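Grisberg Kitchen Words

A word list with recordings, made from home cooks talking about what they do

Grisberg Kitchen Words is a collection of short spoken clips and matching transcripts in which people explain cooking in their own words. It covers the small, slippery vocabulary of home kitchens: how you say that a dough is ready, that a sauce has gone too far, that the onions need another minute. Cookbooks tend to smooth all of that out. We wanted the words people use when they're talking to a cousin over the counter, and we got far more of them than we expected!

The current release is Plomby. The earlier one was called Su, and if you used it, please read the section on changes before you swap the files over.

What you get

1435 clips, each with a transcript
59 speakers
1852 glossary entries, with a plain-English meaning and at least one clip reference apiece
A speaker sheet with age band, home language or languages, and years of cooking experience
The interview prompts, in the order they were asked

Clips are mono WAV files. Transcripts are UTF-8 text. The glossary and the speaker sheet are tab-separated, so they open in any spreadsheet program, though you may need to tell it to leave the clip numbers alone (leading zeros vanish otherwise, and then nothing matches).

How it was made

Revathi Salian wrote the prompts and did most of the interviews. Each speaker picked a dish they knew by heart and talked it through from start to finish, then went back over it with her, stopping at the words that sounded interesting. A typical session lasted about 40 minutes. Hok-lam Kan cut the recordings into clips and wrote the first transcripts, and Parveen Siddiqui checked every one by ear.

The glossary came next, and it was the most fun by a mile. Tsung-han Hsieh and Wing-sze Chuang sorted the words by what they describe: texture, heat, timing, quantity, smell, sound. Sound got its own category late in the work, when we noticed how many speakers cook with their ears. One talks about waiting for the oil to "stop arguing." Another listens for rice to "go quiet, then tick." We love these.

Columns in the glossary

term: the word or phrase as spoken, lower case
sense: the meaning in this kitchen, in one sentence
category: texture, heat, timing, quantity, smell or sound
language: English, or the language it was borrowed from
clip: one or more clip numbers, separated by semicolons
speaker: speaker code, matching the speaker sheet
note: anything else, often blank

A few entries to give you the flavor:

catch (heat): to stick to the pan and begin to brown. Used as a warning by some speakers and as a goal by others, so check the note.
a good knuckle (quantity): as much ginger as the length of the thumb's top joint.
sulky (texture): of dough, slow to spring back when pressed.
till it smells like yours (smell): cooked until the spices match what the speaker remembers from home.
low-low (heat): lower than low, just above off.

Transcription choices

Speech is written as spoken. False starts are kept and marked with a hyphen. Laughter is marked only where it covers a word. Where someone switches languages in the middle of a sentence, the transcript switches too, in the script the speaker said they'd use to write it down, with an English gloss in square brackets. Several speakers asked to see how their words had been spelled, and their corrections won every time.

We did not correct cooking advice. If a speaker says to rest a batter overnight and you think two hours is plenty, take it up with the batter.

Oven talk

Ovens turned out to be a rich corner of the list, richer than stovetops. Very few speakers mention a number when they describe baking. They say "a bread oven," "a slow oven," "a pie oven after the bread's come out," or simply "hot, but not showing off." Where a speaker did give a temperature we kept it in the note column, with the unit they used.

The door gets its own little cluster of terms as well. Cracking it, peeking, letting the steam out, cooling things down gently with it left ajar: the glossary has separate entries for each, and some speakers are very firm about which ones are allowed with a sponge cake.

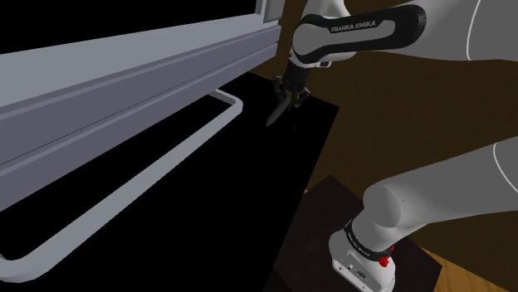

Can I use the glossary without the audio?

The glossary is a separate download and stands up well by itself, although entries marked "tone" in the note column make much more sense once you've heard the clip.

What changed since Su

Speaker codes have been reissued, so codes from Su won't line up with these. Quantity words used to sit under texture, which confused everyone including us, and they now have their own category. We removed 100 clips where a radio or a running tap drowned out the talk. Parveen also fixed a batch of transcripts in which "simmer" and "shimmer" had traded places. Both are real terms in the list, and both can be said of oil or broth, so it took patient listening.

Known gaps

Baking and stews are well covered. Pickling, smoking and anything cooked outdoors are thin. Most speakers are over forty, and we'd be thrilled to hear from younger cooks. The category labels were assigned by two people who mostly agreed, and where they didn't, the note column says "split."

Terms of use

Free for teaching, research and personal projects. Please don't use the voices to make synthetic speech; the speakers agreed to be heard, and that is as far as the agreement goes. If you publish with the list, cite it as Grisberg Kitchen Words, Plomby release.

Corrections and additions

Send corrections with the clip number and the line of the transcript. New words are welcome all year, and we go through them together every January. Regional variants of words already in the list count as new entries, so send those too, even if the difference seems tiny to you.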